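Clurnitlow Table Challenge

The Clurnitlow Table Challenge is a student robotics competition run by the Skolance technical school and open to clubs from nearby towns. Teams teach a robot arm simple table chores by doing the chore themselves with hand-held grippers, then training on the recordings. First season opened in January, with 3 clubs entered.

Rules

Each team gets 60 days. Upper limit is 200 recordings per chore, anything past that is thrown out by the judges. The Jokeck club handed in 208 in the first season and lost the last eight. Scoring is on the arm's runs only, neatness of the recordings does not count. Grippers may be printed or bought. Spare fingers allowed.

Chores

Set by the school, same for every team. Tray and tableware, folding, sorting. Tray chore is usually first becuase the setup is quick.

Grippers and tray on the white-topped table: 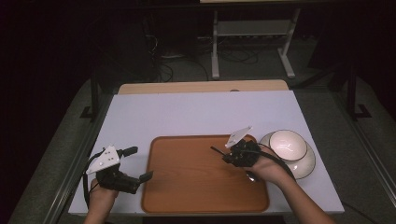
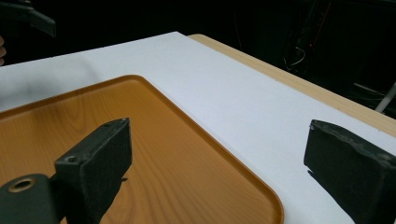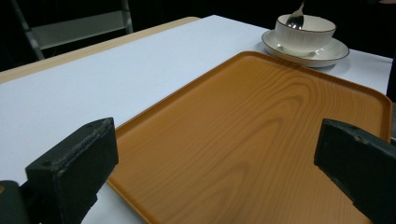 Reception

Mixed at first. Menon, writing in the club newsletter in March 2021, complained that the recording limit "punishes the teams who practice most" and asked for a seperate prize for beginners. The school kept the limit, and a beginner prize was added for the second season.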